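Ristari control software – working group minutes, April

Present: Lacey Bloxham (chair), planning, perception, and two from the Cladmont office by phone
Apologies: Haworth integration team
Start: 9.30

1. Minutes of the last meeting
Agreed, with one correction. The gripper timeout fix went into the Hurard branch and still has to be merged to main.

2. Two-arm planner
The new planner now treats both arms as one problem. The old one planned the left arm first and made the right arm wait. Planning time has gone up, and the group accepted this for now. The tabletop set-up stays as it is until the comparison runs are finished: two paper cups at the back, tape roll towards the front, one arm from each side.

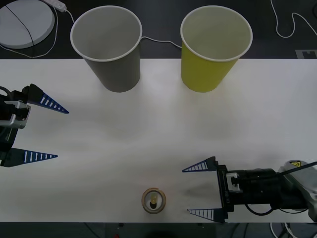
Lacey asked whether the swept volume check uses the open or closed finger shape. It uses closed, whatever the fingers are doing. Planning will change it to read the commanded width and pad the fingers by 5 mm. Until that is in, the minimum distance between the arms stays at the higher setting.

Cladmont reported that the replay tool drops the first few joint messages when a log is opened from the network drive. Copying the log to a local disk first gets round it. Ticket 1596 is open.

3. Perception
The wrist camera node is running with fixed exposure. Auto exposure was hunting whenever something shiny came close, and the segmentation masks flickered with it. Fixed exposure is steadier but bright patches on metal still break the mask in two. Perception will try joining pieces that share a depth edge before asking for any change to the lighting.

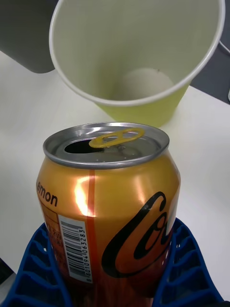 Rim fitting was discussed at some length. Cans and cups both give an ellipse from the wrist view, and the fitter sometimes picks the larger one behind instead of the nearer one. Agreed to rank candidates by depth first and by fit score second. The label reader stays switched off in the control build – it takes processor time and the planner makes no use of it.

4. Tooling
The nightly build now stops if any of the 99 regression logs fails to load. Previously it skipped them with a warning. Haworth have asked for the calibration files to be kept with the logs. Agreed.

5. Actions
Planning: finger width in the swept volume check.
Perception: depth ranking in the rim fitter, mask joining trial.
Cladmont: ticket 1596.
Lacey: merge the Hurard branch, reply to Haworth.

6. Any other business
Version 12 of the message definitions will be frozen once the merge is done. Late changes to Lacey in writing.

Meeting closed at 10.45.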